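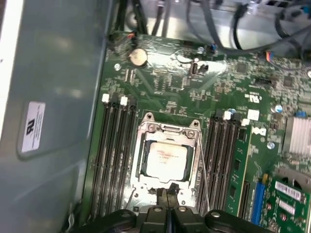
Old office computers come to our bench the way zucchini comes to a neighbor's porch in August: nobody asked for this many, and here is another bag. The Skokport Parts Bench takes them apart, keeps what still has a life in it and sends the rest for metal. We are open Monday evenings, we have a kettle, and we own more tiny screws than any town of this size can use. The board at the top of the page has its socket open, the metal bracket undone and the thin lever up, with the processor still sitting in its place. That is the moment everyone holds their breath. A processor weighs next to nothing and has a flat silver lid that looks as if it could survive a fall down the stairs. The lid could. The part you can't see under it is another matter, and so are the contacts in the socket, which bend if you so much as sigh at them.

Memory is the friendlier job. The long black slots on either side of the socket have little white latches at the ends, and a stick of memory will come out when the latch lets go and not one second before. In this board the bank to the left of the socket is empty, and a green module stands upright over on the right. We test every stick we pull. The good ones go in the drawer marked GOOD. The bad ones go in a drawer marked MAYBE, which shows you how we feel about throwing things out.

The round silver battery gets its own jar. It keeps the clock going while the machine is unplugged, and on most of the computers we are given it has long since stopped bothering. We had one in November that was certain it was New Year's Day and could not be talked out of it.

House rules for the bench, such as they are:

Coffee stays on the windowsill.
Screws go in the muffin tin, one cup per machine.
If it needs force, stop and look for the clip you missed.
If there is no clip, look again.
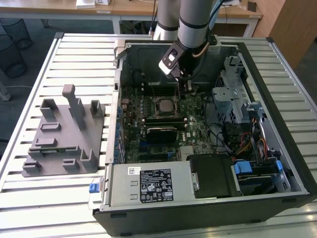
Towers get worked on lying down, with the side panel off and everything facing the ceiling. You start with the cables, which were put in by someone with smaller hands and a grudge. After that comes the graphics card, if there is one, and then the drives. The Dell cases are popular with our regulars for their blue plastic bits: anything blue is generally meant to be pulled, pushed or pinched, and we have had complete beginners strip one down in 24 minutes without asking for a screwdriver. The record for a no-name case is 60 minutes and a bandage.

Power supplies we leave shut. They come out whole, they get tested whole, and the label stays on so the next person can read what it can do. We have been asked many times whether there is anything interesting inside. There is – and it can stay there.

Of the last batch, 13 towers were built back into working machines and went to the Bucur Street reading room, where they are now used for homework and, we hear, a great deal of solitaire. Another 2 were past saving and gave up their drive cages, fans and cables for the good of the rest. The beige one under the stairs belongs to neither group. It has been there longer than the stairs.

Come by if you have a machine to give or an evening to lose. Bring the power cord. Everyone forgets the power cord.

Related galleries
The Mastell printer, before and after
Narkix keyboards: a wash day
What we found in the cable box
Muffin tin, full

Home | Galleries | Give a machine | Bench nights | Find us

Contact the Skokport Parts Bench | Copyright Skokport Parts Bench | Back to top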